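Totdale Community Kitchen – Surface and Equipment Refurbishment
Progress report, October

Work in this period covered the condition survey of the main prep room and the first round of cleaning trials. The survey was carried out by Do-yoon Ha and checked by Hwa-young Gil. It includes 17 items: the fixed surfaces, the shelving, the two sinks and the loose equipment kept in the room. Each item was graded for staining, marking and wear, using the scale agreed with Villberg at the start of the grant.

Of the 17 items, 5 were graded as needing no work and 7 as needing cleaning only. The remaining 5 need repair or replacement and are priced in the attached schedule. The pale surfaces are in better order than the application assumed. They are smooth, and the marking on them is light: thin gray streaks and smudges, some of them hard to make out against the background. Staining on the rounded items is more of a concern. It is uneven and brownish, and the grade was set by the darkest patch on each item. 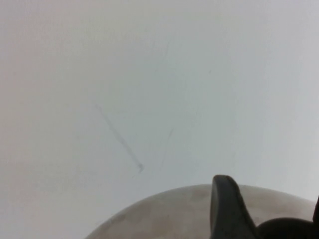
SURFACES AND STAINING

A faint gray streak and a darker one with a small bend at its end are typical of the marks recorded on pale surfaces. The survey did not try to separate scuffs from pencil or other causes. The beige rounded item was entered as "mottled, moderate" and placed in the cleaning group.

Trials compared 2 cleaners, a mild paste and the Loveo liquid already held in stock. Both were used with a soft cloth on a small test patch. Results will be graded on Friday, after the patches have been left overnight. No abrasive pads have been used, and none will be until the trial grades are in.

Spending is within budget. The only change is to the shelving line – the Acharya quote came in above the allowance, and a second price has been requested. No additional funds are sought at this stage.

Next period: grade the trial patches, clean the 7 items in the cleaning group, confirm the shelving order and regrade all cleaned items on the same scale.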